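Sinness puts robot arms on the sorting table, and the sorters on a new schedule

27/12/2025

Sinness, which rents out and repairs boxed toys and table games for day care centers and waiting rooms, will keep its two-armed robot station running through the spring. The company told staff in a short memo before the holiday. The memo calls the trial, which started in August, "a success for the whole team." It does not say what was measured.

The station was set up by Itgate, the contractor that also looks after the company's stock software. It stands at the end of the returns room, where mixed pieces come back from customers and have to be put with the right set before they go out again. People did all of that work until the summer. Now a share of it goes to the arms, mostly single blocks and small puzzles that have to be picked up, placed on a plate and passed along.

Anyone who has heard the sales talk may be let down by the pace. The arms work on a few objects at a time. A sorter with a full bin in front of her does not think about how to hold a block, and much of the effort so far has gone into exactly that.
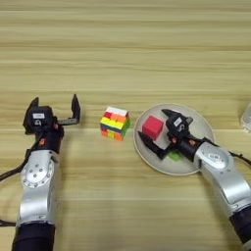 Has anyone lost a job over it? So far the company has cut no positions, but it has stopped filling the ones that open up, and two sorters who left in the fall were not replaced.

Management describes that as normal turnover. The people still on the floor describe it as more bins per person. Both can be true, and the memo is no help in telling which matters more. What has clearly changed is the day itself. Sorters used to work in pairs and trade off when their hands got tired. Under the new schedule one of each pair spends part of the shift at the station, setting out pieces, restarting a task when it stalls and writing down what went wrong. The other one sorts alone.

Station time is paid at the same rate as sorting. Several workers asked for a higher rate, on the grounds that they are now teaching a machine as well as doing their old job. Sinness answered that the duties are "comparable" and that the question can come up again at the yearly review. Workers were given 10 hours of training on the station, five of them with an Itgate technician in the room. After that they were told to call a help line, and the help line closes before the evening shift does.

There is some good news in it, and the workers say so themselves. Station time gets people off their feet, and a few of the older sorters have asked for more of it. The returns room is also quieter in the afternoons than it was a year ago – though that may have as much to do with missing coworkers as with anything Itgate installed.

Sinness would not say what the station cost or how many pieces it handles in a shift. The only figure it offered was that the arms had "completed more than 2000 tasks" since the trial began. Asked what counts as a task, a company spokesperson said it depends on the program being run. Picking up one block might be a task. So might picking it up, dropping it and picking it up again. Without knowing that, the number is not worth much, and it should not be used to plan anyone's hours.

Udano, a smaller rental outfit in the same business park, looked at a similar setup this year and passed. Its manager said the sums did not work for a room where the mix of toys changes every week. Achari, which handles cleaning for both companies, said it had no plans of its own and was waiting to see what happens next door.
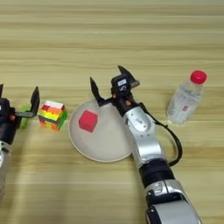 Agnese Žukauskas said she would mind the station less if somebody came to the returns room and asked what the slow part of the job is. In her view it is the boxes that come back with pieces missing, and the phone calls to customers that follow, and the arms do nothing about either. She added that she likes the technician and has nothing against the equipment, but that she was hired to sort and now spends her mornings filling in a form.

The form will be shortened in the new year, according to the memo. The spring schedule has not been posted.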